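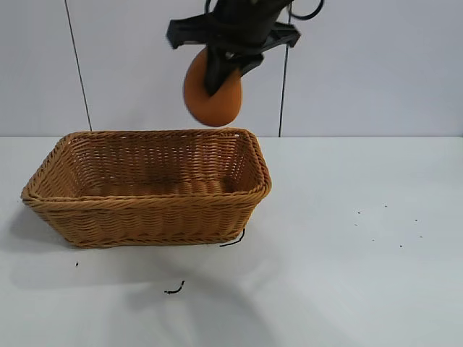
Tarun Solanki thinks I should quit pricing arms and price the grippers first. He left that under my last budget post, along with a warning that fingers wear out way before motors do, and that whatever I'd put down for spares, I should double it.

Blog > Workshop > Robot budget

OK, so he got to me. I went back to the spreadsheet last night (with tea, and then with more tea) and moved everything around. My total for next year is still 1,000 dollars on top of the arm I already have, and the old plan blew 900 of that on a second arm from Mirkside. Which left me a whole hundred bucks for fingers, cables, and anything I might break. Yikes!

The new plan drops the second arm completely. I want a better gripper, and right now it's between the Zoter and the Pascu. The Zoter is cheaper, but its finger pads only come in packs of 16 and I can't find anyone who sells fewer. The Pascu costs more and ships with 4 spare pads in the box, plus you can swap them without taking the whole wrist apart, and I have taken the wrist apart enough times this year, thank you.

My test job is still putting round stuff in a wicker basket. Round things are mean to a gripper! Flat fingers have so little to hang on to, and I'd like whatever I buy to handle that before I ask it to do anything fancier.

I also added a line for cable clips and a line for shipping, both of which I forgot last time. Akau has a holiday sale coming later in December and I'm holding off on ordering until I see their prices on pads. If you've run a Pascu for a few months, tell me how the pads held up, and what you paid for the next set.

We use cookies to remember your settings. Accept | Manage preferences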